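3.2 Cleaning habits and the upkeep of shared worktops

The second part of the survey dealt with how people look after surfaces that belong to no single person. Earlier work on shared kitchens (Pawłowska) treated cleaning as a matter of rules: who is on the rota, and what happens when a turn is missed. We found this too narrow for our purposes. Many of the workplaces in Givdale had no rota at all, and their surfaces were still wiped most days. We therefore asked about habits first and rules second.

The questionnaire was sent to 1000 addresses in Givdale and the neighbouring district of Stikent in January. It was delivered on paper, with a stamped envelope for the reply. Respondents were asked to think of one table or worktop that they shared with other people at work and to answer every question with that surface in mind. Those who shared several were told to choose the one they had used most recently. The form took up two sides of a sheet, and the last question was left open for comments.

After the forms had been read, 34 respondents agreed to a longer interview. These were carried out by Botond Veres, in most cases at the workplace itself, and followed a short list of topics: what the surface was used for, what counted as a mess, and what was done about it. Notes were typed up the same evening and sent back to the respondent for correction. Few changes were asked for, and most of these concerned job titles.

The colour of the surface came up more often than we had expected (Figure 5). We had not asked about it on the form.

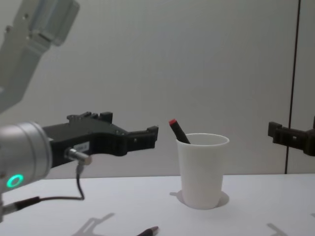 Respondents with pale surfaces tended to say that they wiped them when they saw a mark. Those with dark or patterned surfaces were more likely to name a time, such as the end of a shift or just before lunch. One woman, who had worked at both kinds of table, said she cleaned the dark one "by the clock" and the white one "by eye". Several others described much the same difference in their own words, though two held that colour made no difference to them and that they cleaned out of boredom.

What people used for wiping varied less. A damp cloth was the usual answer, followed by paper towels. Keko wipes were mentioned by respondents in Stikent only, where a local shop stocks them – we attach no weight to this. Sprays were disliked by people who ate at the same surface, and in one office they had been moved to a locked cupboard after a complaint about the smell.

Where a rule did exist, it was seldom written down. Written notices were found mainly in places with a high turnover of staff, and those who had been there longest often could not say what the notice said. Newer staff could usually repeat it. The link between length of service and knowledge of the rules is taken up again in Section 4, together with the replies to the open question.

Figure 5. White tabletop against a light-gray wall.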